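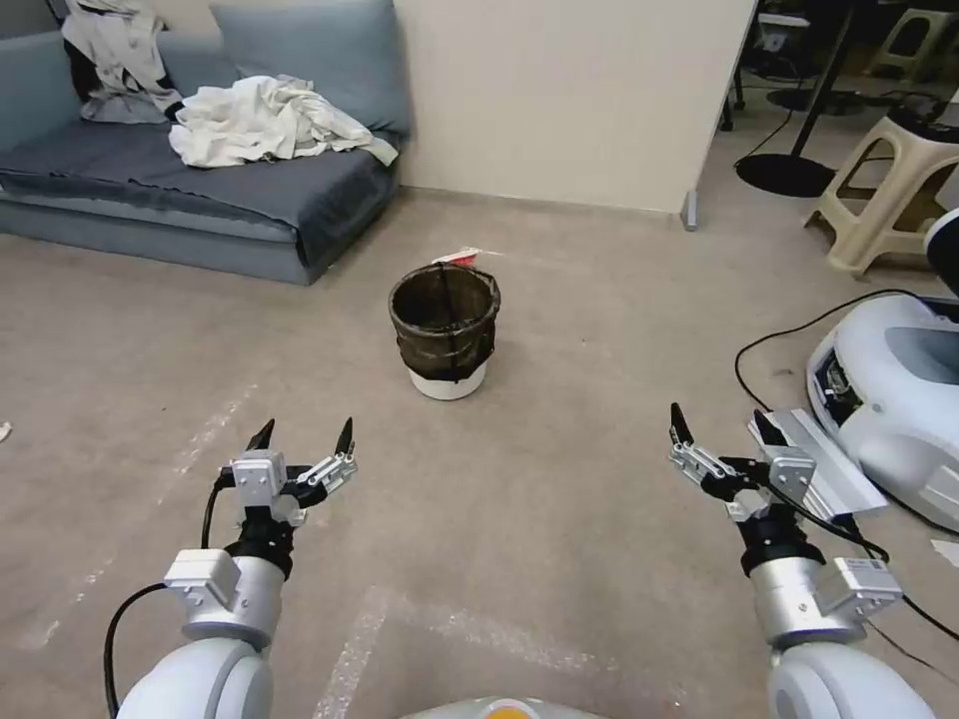
I went to a robot open day last week and came home thinking about bins, so let me try to explain myself.

The invitation came through Chaimae Hajji, who used to work two desks along from me and now does something with schedules at Flostero. They're a small outfit in Jadville, up a flight of stairs over a tile shop, and in March they started letting people in to look at what they're building. You put your name down, you get a sticker, and somebody gives you a cup of tea you have nowhere to put. I'd been meaning to go for ages. My mum has reached the stage where picking things up off the floor is a proper event, and every few weeks my brother sends me an article saying that a machine will be doing it for her by Christmas. I wanted to see one have a go!

Now, I'd expected a stage. I'd been to one of those big trade halls years ago, with the coloured lights and the man in the headset, where a robot waved at us and that was more or less the show. Flostero was nothing like it. You stand on carpet, next to a sofa with washing on it, and the robot is just there in front of you with its two arms out, getting on with tidying up. Or getting ready to get on with it, which takes up a good deal more of the afternoon than you'd think.

The job was picking up rubbish in a living room. There's a bin in the middle of the floor, there's a bit of paper behind it, and there are clothes on the sofa. Any of us would be done before the kettle boiled. Mostafa Alaoui, who was running the session, told us it was one of the harder things they'd set themselves, and a chap behind me laughed out loud. I'm afraid I nearly joined in.
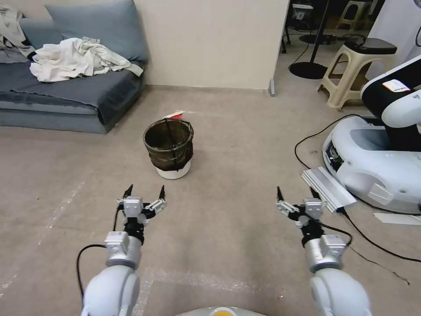

Both grippers open, with the bin and a scrap of red-and-white paper beyond them.

Then he asked us to think about what we'd have to say if we were explaining the job over the phone to someone who had never been in a house. Which of these things is rubbish? The paper is, fine. Is the white cloth on the sofa rubbish? No, it's laundry, or somebody's put it there for later. What about the marks on the carpet, are those something you pick up? And the bin itself, with that soft dark mesh in it, where exactly does the bin begin? I'd never once asked myself that. I'd have been hopeless on the phone.

I should say I'm a grumbler about this stuff by nature. I've spent a good part of the last few years moaning about self-service tills, and I had most of a moan ready for this column before I'd got my coat on. Robots for people who can't be bothered to bend down, that sort of thing. Bukola Usman, who came along with me and is much fairer than I am, pointed out on the bus that plenty of people can't bend down, my own mother being one, and that I might want to wait until I'd seen it. (She also paid for the bus. I'm putting that in because she asked me to.)

So what did I see? A lot of waiting, a lot of small careful moves, and some people looking very hard at a scrap of paper. They've got a notebook of attempts, and they were on number 289 when we arrived. Sabine Albers, who looks after it, is hoping to get to 2,000 before they change the room round and start again with different furniture. Two thousand goes at tidying one room! I've lived with teenagers and I don't think I got that many out of them in total.

Here's the bit I keep turning over, though. We talk about these machines as if they're either about to take over or a complete joke, and the chap behind me was firmly in the joke camp. I don't think either lot has stood in the room. What I saw looked much more like an apprenticeship. Slow, a bit dull, and done by people who mind about getting it right. I found that I trusted it more for being dull. If they'd shown me a slick little film of the robot whizzing round with a duster I'd have gone home and written the moan.
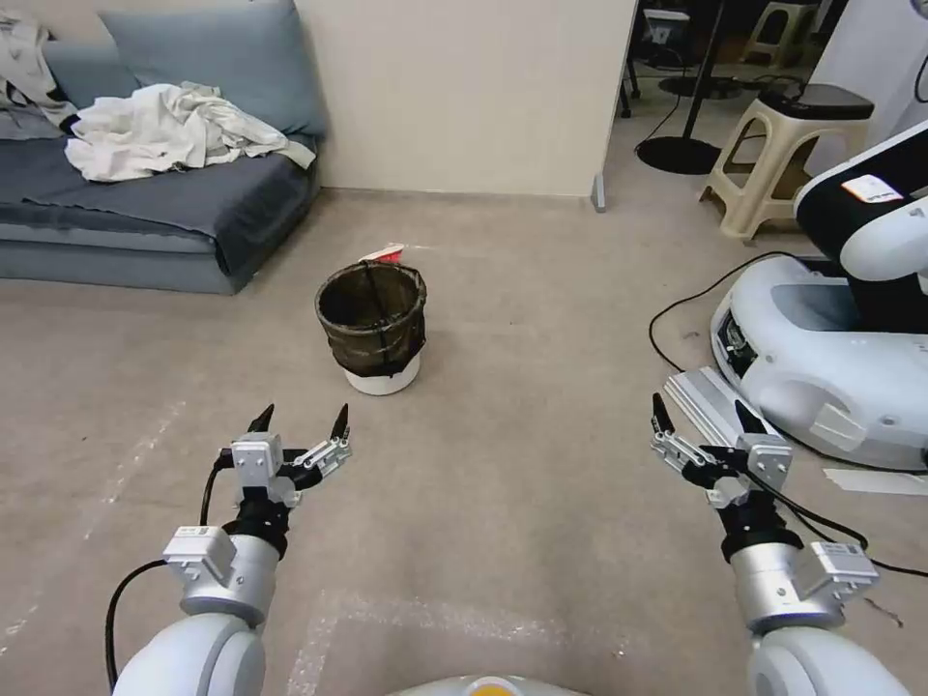
The practice room at Flostero, sofa on the left and a second white robot on the right.

I do have worries, and being charmed by an afternoon out doesn't get rid of them. Who gets one, for a start? Kristine Marquez, the one person there who'd talk to me about money, wouldn't give a price, and I don't blame her, but I can guess it won't be pocket change. My mum's carer comes from Jedum and visits four times a week, and the paper on the floor is the least of what she does. She notices whether the milk's been opened. She knows which cardigan means a bad day. If a council somewhere decides that a pair of arms on wheels can cover two of those four visits, I'll be back on this page in a very bad temper indeed.

But as something that's in the house between the visits, at three in the afternoon when the tissue box has gone over and there's no one to ring? I'd have one of those. I think Mum would too, although she'd want it to wipe its wheels, and she'd certainly have views about that sofa.

They're running another open day once the room's been changed. Places are free and you book through the Flostero office. Wear flat shoes, there are cables across the floor, and have something to eat first because the biscuits went early.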